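When a Gripper Squeezes Too Hard

Hi! My name is Nilmini Pramanik, and I work on robot hands. The fancy word is "grippers." I want to tell you about the day one of ours went wrong, and how we figured out why.

First, try something. Pick up a tissue. Now pick up a full cup of water. Did your hand squeeze the same amount both times? Nope! Your skin feels the thing starting to slip, your brain says "a bit tighter, please," and you never even notice. A gripper has two fingers and a couple of pads, and somebody has to teach it all of that.
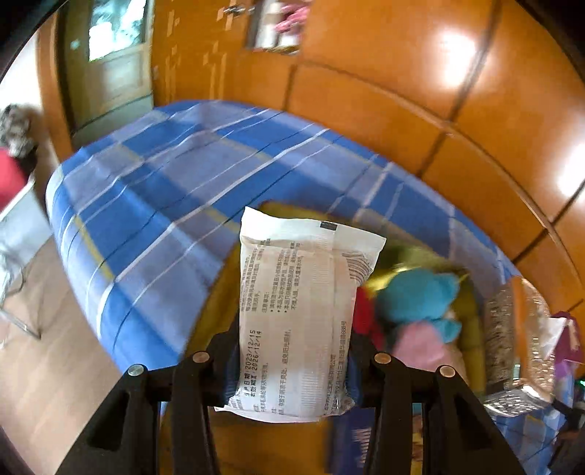 Soft packets are the hardest. Squeeze too little and they slide out. Squeeze too much and — pop! Our gripper, which we call Skuvus, had done 3,054 pickups without breaking anything, so we were feeling pretty proud. Then one morning in March it grabbed a packet of bath salts and kept on squeezing. The salts went everywhere. My friend Obaidul Khan found some in his shoe at lunch.

So what happened? Skuvus has a little sensor that tells it how hard it is pushing. A wire to that sensor had worked loose, and the sensor was sending back the number zero. Zero! Poor Skuvus thought it wasn't touching anything at all, so it squeezed harder, and harder again. It was doing just what we had told it to do. The trouble was that we never told it what to do if the sensor quit.

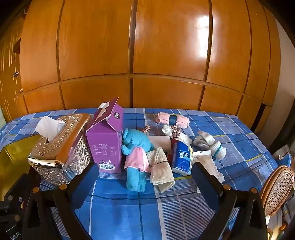 Mixed-up stuff makes this even trickier. A plush toy squishes a lot and springs right back. A cardboard carton dents and stays dented. A pack of tissues is somewhere in between. If the sensor is wrong, the gripper treats them all the same way, and that's how things get crushed (or fingers get pinched, which is much worse than salty shoes).

We made two changes. Now, if the sensor says zero while the fingers are closing on something, Skuvus stops and waits for a person. And there's a limit on how hard it can ever push, even if every sensor on it goes silly. Krystyna Jasińska tested the limit 35 times with ripe bananas. She doesn't eat bananas anymore.

If you ever get to try a gripper, keep your fingers out from between the jaws, and ask a grown-up where the stop button is before you start.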